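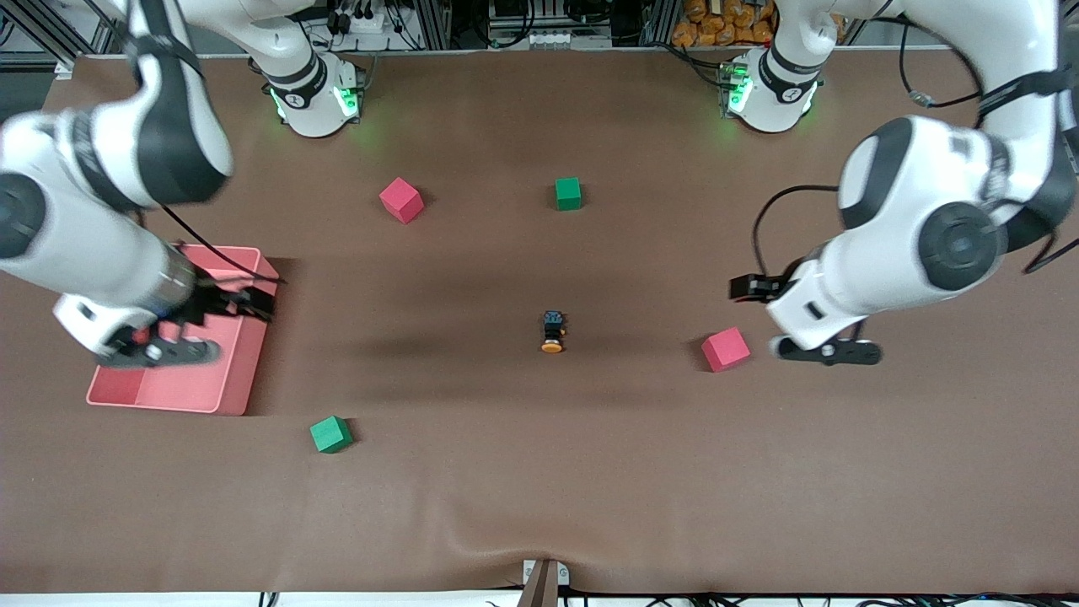 Figure 2. The two-arm cell at the start of a sorting trial. Four foam cubes, two red and two green, lie loose on the paper; the tray is at left, under the right gripper.

4.2 The sorting task

By April the class had split into five teams, and each was given the same problem: get the cubes off the table and into the pink tray, using both arms, without a person touching anything after the start key was pressed. Figure 2 shows a typical starting layout. The students called the task "tidying up", a skill several of them had so far managed to avoid at home.

We chose foam because it forgives. A gripper that closes too far on a foam cube leaves a dent, and a gripper that closes too far on a wooden one leaves a repair bill. The drawback is that foam weighs almost nothing, so a cube brushed by a passing finger will slide or turn, and the position the program worked out a moment earlier is then a piece of history. Team Hurkton lost most of its first session to this. Team Zostano solved it by approaching every cube from straight above, very slowly, and was overtaken on the scoreboard while doing so.

The tray was placed well over to one side on purpose. The right arm can drop a cube into it with hardly any travel, but a cube lying by the left gripper has to be carried across, handed over, or pushed. The task sheet did not say which. We had expected handovers, having spent two lectures on them. Four of the five teams pushed. When asked in the review why they had ignored the lectures, Team Greser replied that they had not ignored them, they had listened carefully and concluded that handovers were difficult.

The brown paper was meant to give a plain background for the colour detector, and it mostly did. What we failed to plan for was shadow. With both arms stretched over the table, their shadows join into a dark band across the middle of the paper, and a red cube inside that band is a noticeably different red from one outside it. Teams that had tuned their colour limits with the arms parked found that their programs worked well for as long as the arms did nothing. Team Jayasinghe took its sample colours again with the arms in working position, a change of one line, and gained more from it than from anything else it did that term.

Across all teams we logged 67 complete trials. A trial counted as complete if the program ended by itself, whether or not the tray held anything when it did. This is a generous definition and we adopted it after seeing the first week's figures.

Marking was done by Anneliese Bauerfeind, who had taken no part in the teaching and so had nothing to defend. She scored each trial on cubes placed, time taken and the quality of the written log. The log turned out to be the best guide to the final mark. Teams that wrote down what had gone wrong tended to fix it, while teams that wrote "arm behaved oddly" met the same odd behaviour again the following session and recorded it in the same words. We return to the logs in Section 5.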